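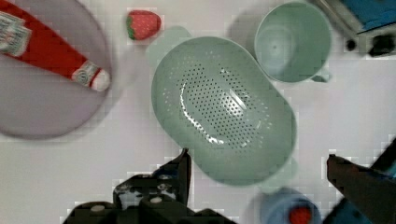 Datthorpe Play Kitchen, read me first

Hi! This folder covers the play kitchen set we keep on the white table, and I wrote it mostly so people stop emailing me asking where the ketchup goes. There are 3,233 pictures in the full folder and 298 in the starter pack. Grab the starter pack first (it's a lot kinder to your laptop).

What's in the set

Toy food and cookware, all mixed together the way a kid would leave it. I wanted food sitting near the things you'd cook it in, so don't expect a tidy grocery shelf.
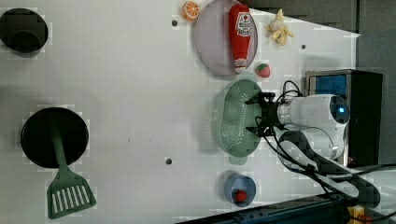
Cookware names gave us the most grief. Riaan Van Wyk and I went back and forth on "turner" and "spatula" for ages, and spatula won. The green one lying across the frying pan is filed as "slotted spatula", and the pan gets its own entry even with something resting on it. Pots are just "pot" – no sizes.

Food names

Keep them short. It's "banana", peeled or not, and "strawberry", never "berry". Fruit that's been cut open still goes under its plain name.

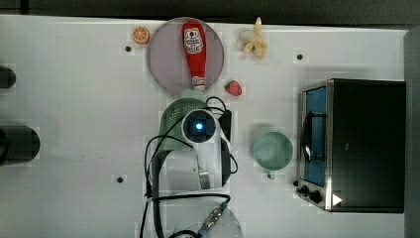
Ketchup on the plate, strawberry just off it, toaster oven over to the right.

Known problems

Kgomotso Jacobs found 5 entries where the colander was down as "bowl". Fixed 3/14/19. If you spot more, send me the entry name and I'll sort it out! 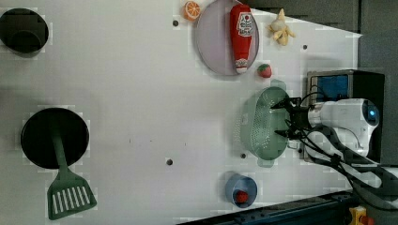 The oval colander, with a small handle at each end.

Thanks to Unathi Pillay for checking the name list twice.

– Aisling Ní Mhurchú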